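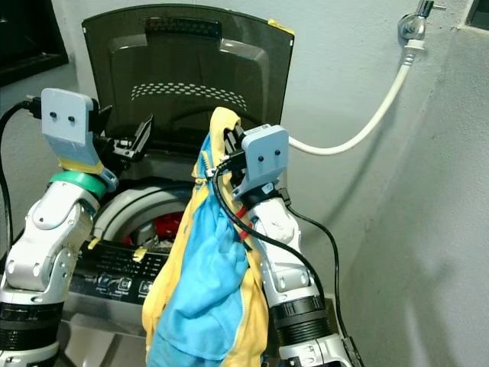 One of the laundry attendants put it this way when we asked in June: the arms are slow, but her shoulders have stopped hurting by Friday, and she would like to know what she is supposed to be doing with the time. We have used her remark as the starting point for this report, as most of what follows deals with the second half of it.

Voltard Residential Laundry
Progress report on the automated loading project
Second reporting period, Thu 7 July

Where we are

The two-arm unit from Jukach has been in daily use at the Forkia house laundry for the whole of this period. It works at a top-loading machine. The task is the same one we described in the application: take single garments from the cart, bring them to the open tub, and lower them in. Unloading wet laundry was meant to begin in this period and did not. The supplier asked for more time on grip strength, and we agreed to it.

The unit handled 2,738 garments in the period. Of these, 933 needed a person to step in, usually to free a sleeve or to pick something up off the floor. That is a high number and we are not happy with it. It was worse at the beginning of the period than at the end. The difficult items are jackets with zippers, anything with a drawstring, and fitted sheets, which we have now taken off the list altogether and load by hand. T-shirts and towels go in with very little trouble.

A full load takes the unit 44 minutes. An attendant does the same load in a few minutes. We knew this going in, and the grant was not given to us for speed. It does mean that the unit can only serve one washer, and the others are still loaded by hand all day.

What has changed for staff

Two attendants are trained to start, stop and reset the unit. Before the project, each of them spent most of the morning bending and lifting at the machines. They now load less and sort more. Checking pockets and closing zippers has become a separate step that has to be finished before the cart goes over, and it takes longer than we planned. One attendant likes this work. The other finds it dull and has asked to go back to the hand-loaded washers on alternate days, which we have arranged.

Nobody's hours have been cut. This was a condition of the grant and it will stay in place until the project ends. We repeated it in writing to all laundry staff in May after hearing that some people on the evening shift were worried.

The evening shift has not been trained and does not use the unit. They have complained, with some reason, that they come in to carts that have been sorted for the arms and have to be re-sorted for hand loading. We have changed the cart labels and will see if that helps.

Noise has not been a problem. Floor space has. With the unit in place, carts have to go around the long way, and staff do not like it. We are looking at moving the folding table.

Spending

Spending is on budget except for training, which is over. We underestimated how many sessions would be needed and had to pay for cover on the floor while they took place. We would like to move money from the unloading trial to training and have sent the form separately.

Next period

Tshabalala will carry out the staff interviews in September, including the evening shift this time. Jukach will deliver new finger pads before then. If the share of garments needing help has not come down clearly by the end of that month, we will drop jackets from the trial as well and report on the lighter items only. We have not decided about unloading and will write to you when we have.

We would be glad to host a visit. Mornings are best.

2 comments | Share this report

Contact: Voltard Residential Laundry, project office | Copyright Voltard | Back to top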